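4. Submitting a program accreditation file in Tisa

Section 4 covers the steps a college office follows to send a degree program for accreditation review. You need a Tisa account with the Institution Editor role. If you can open a file but the Edit button is gray, your account has the Reader role, and your institution's account manager has to change it.

Before you start, have these ready:
- the program code assigned when the degree was registered
- the current curriculum table, exported as a spreadsheet
- the teaching staff list for the current academic year
- the signed statement from the head of the institution, scanned as a single PDF

Note: Files started in the old Wurkania portal cannot be finished there. Import them first, as described in section 3, and check the staff list after the import. Part-time contracts come across with the weekly hours left blank.

4.1 Create the file

1. Sign in and choose Programs from the left menu.

2. Type the program code in the search box and press Enter. Do not search by program title. Several institutions use the same titles, and the list shows closed programs as well as open ones.

3. Open the program and click New accreditation file.

4. Choose the review type. Use First review for a program that has never been accredited, Renewal for one whose accreditation is running out, and Change of scope if you are adding a campus or a language of instruction. The type cannot be changed after you click Create.

5. Click Create. Tisa gives the file a reference number and sets its status to Draft.

Caution: Only one draft can exist for each program. Creating a second one with a different review type deletes the first, including its attachments.

4.2 Fill in the curriculum table

1. Open the Curriculum tab and click Upload table.

2. Select your spreadsheet. The first row must hold the column names exactly as they appear in the template. Hidden columns are read too, so remove them before you upload.

3. Check the credit totals at the bottom of the page. A total shown in red does not match the registered credits for the degree. Correct the spreadsheet and upload it again - edits made on the screen are lost at the next upload.

4. For each course with a placement or lab component, tick Practical and enter the number of contact hours.

5. Write a summary of the program in the box below the table. The limit is 500 words. Text over the limit is cut when you save.

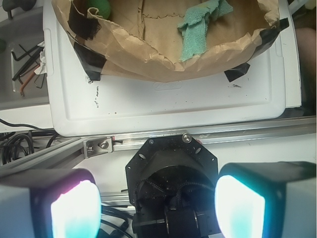
4.3 Add teaching staff

1. Open the Staff tab and click Add from register. Start with the full-time staff.

2. Enter the family name. Accented letters count in the search, so Bühler and Buhler return different results. If a person is missing, try the other spelling before you create a new record.

3. Assign each person to at least one course. A person with no course is left out of the staff ratio.

4. For visiting lecturers, enter the home institution and the end date of the contract. Leave the end date empty only if the contract is open-ended.

5. Click Check ratio. Tisa shows the result next to the minimum for your field of study.

Note: Message 212 means that a staff member is already listed full time at another institution. You can save the file with this message showing, but you cannot submit it. Institutions with two sites, such as a main campus and a branch in Dostorow, see this message when the branch has its own institution code. Ask the support desk to link the codes.

4.4 Attach the signed statement and submit

1. Open the Attachments tab and upload the signed statement. The maximum size is 30 MB.

2. Open the PDF from inside Tisa and check that every page is readable and the right way up.

3. Click Validate. Errors are listed by tab. Warnings do not block submission, but the reviewer sees them.

4. Click Submit and enter your password again. The status changes to Submitted and the file is locked.

5. Download the receipt and keep it with the program records.

Caution: A submitted file can be withdrawn only during the first 6 hours. After that, changes have to go through a correction request, described in section 5. The server is taken down for updates in January, and the withdrawal period is not extended for this - check the notice on the sign-in page before submitting.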